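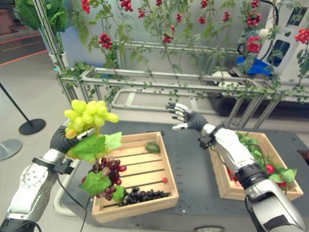

Figure 3. Artificial grapes held over a wooden crate, with a second shallow crate on the same table.

4. Why the sixth film always goes somewhere cold

I want to spend this section on the bit of the Kadness films that fans argue over most and scholars have mostly skipped, the move out of Sutgate. The first five films were all shot there, in and around the same few streets, and if you've watched them back to back (I have, more often than is good for anyone) you start to know the kerbs. Then the sixth one turns up on disc and suddenly it's snow, pine trees and a hospital corridor that could be anywhere at all.

The usual story on the fan boards is that Brasteck, who took over distribution after the fourth film, wanted it cheaper. I believed that too when I started. The production papers in the Shetty collection tell it a bit differently. The shoot was given 30 days in both places, and the crew list is nearly the same length. What did change was the number of sets. Film five has 17 named interiors in the call sheets and film six gets by on a handful, nearly all of them rooms in the hospital. So the money was there, more or less, and it went into staying put.

That matters for how the film feels. A long-running horror series has a problem with its monster, who we've all met by now and who can't jump out of a cupboard for the sixth time and expect a scream. Keeping everyone in one building gives the writers something else to play with: doors, shift changes, who has the keys. I'd go as far as saying the corridor is the real villain for the first 50 minutes, and the creature (when it finally shows its face!) is almost a relief.

I should say how I read the fan responses, as I lean on them a good deal from here on. I collected 422 posts from two message boards that were busy in the months after the disc came out, starting in December, and I sorted them by hand according to what the writer was mainly cross or happy about. Some posts were cross and happy in the same sentence and I put those in both piles. Posts that only quoted somebody else were dropped. I didn't count likes or replies, partly on principle and partly because one of the boards had lost them in a software change.

The biggest pile by a long way was about the setting. People missed Sutgate. They missed the chip shop, the bus shelter from film two, and the church that gets set on fire twice. Quite a few said the new film "wasn't a proper Kadness", which is a lovely phrase and one I come back to in section 5. The second pile was about the creature's new voice, and the third, to my surprise, was about the lack of a cinema release. Several writers had seen all the earlier ones in the same cinema with the same friends, and for them a disc through the letterbox was a poor swap.

There is a smaller group who liked the move very much, and their posts tend to be longer. They talk about the film as a fresh start, and they're far more likely to mention the director's other work. My hunch is that they came to the series late, probably through the box set, and so had less of Sutgate to lose. I can't prove that from the posts alone. Hardly anyone says when they first saw a film unless they're boasting about having been there from the beginning.
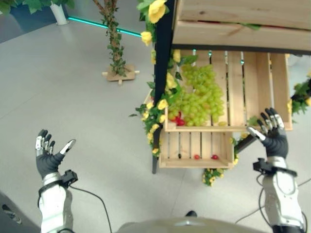

4.1 Selling a sequel without a cinema

Brasteck's own plan for the release fits on two sheets, and most of it is about the cover. There was to be snow on the front, the creature's hand and no cast names at all. The second sheet deals with extras, and it's here that Sutgate sneaks back in, as a short tour of the old locations tucked away at the bottom of the disc menu. Fans found it straight away, and it gets warmer mentions in my sample than anything in the film itself.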